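Tabletop RPG > Publishing News
Home | News | Reviews | Forum | Store

Plevus revises page limits for Durnia adventure line

Plevus has changed the submission rules for Durnia, its line of short fantasy adventures. Manuscripts are now limited to 34 pages, including maps and stat blocks. The previous limit was 65.

Line editor Weronika Sowa said the longer modules took too many sessions to playtest and pushed layout past the print deadline. Random encounter tables no longer need to fill a full page, and each keyed room must fit in a single column. Monster entries follow the Gresby format, with armor and hit dice on the first line.

Damian Sobczak's "The Brzozowska Mill" will be the first release under the new rules. It has 30 keyed locations and is written for characters of levels two to four.
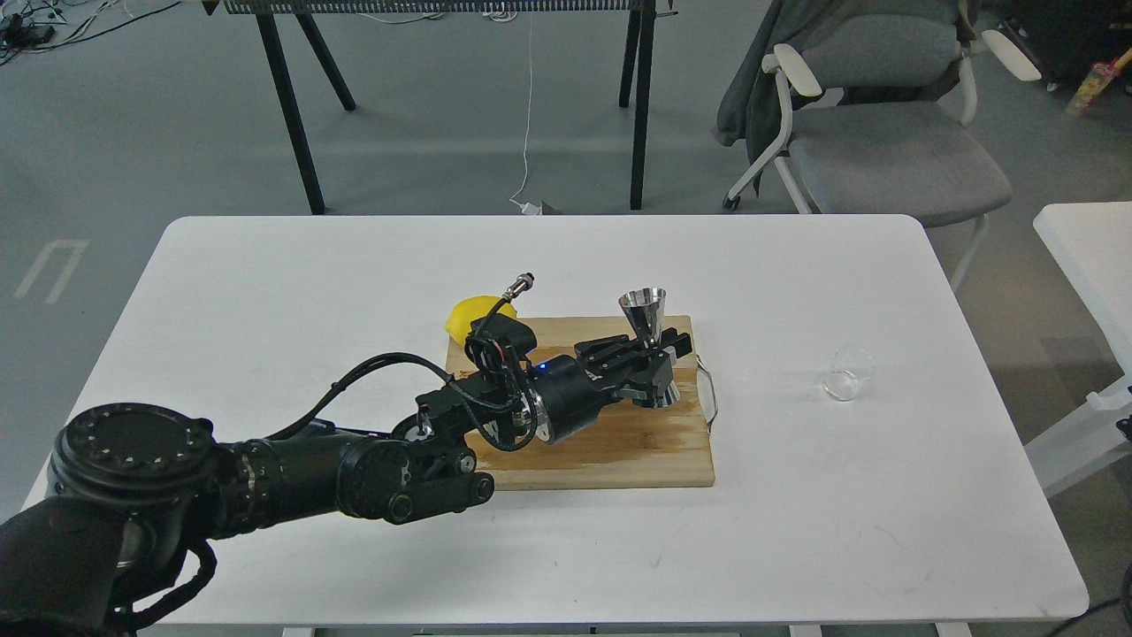
The print run is set at 4000 copies, with a PDF to follow in January. Drafts already accepted under the old limit will be published at their current length.

Filed under: Adventures, Submissions
12 comments | 7 shares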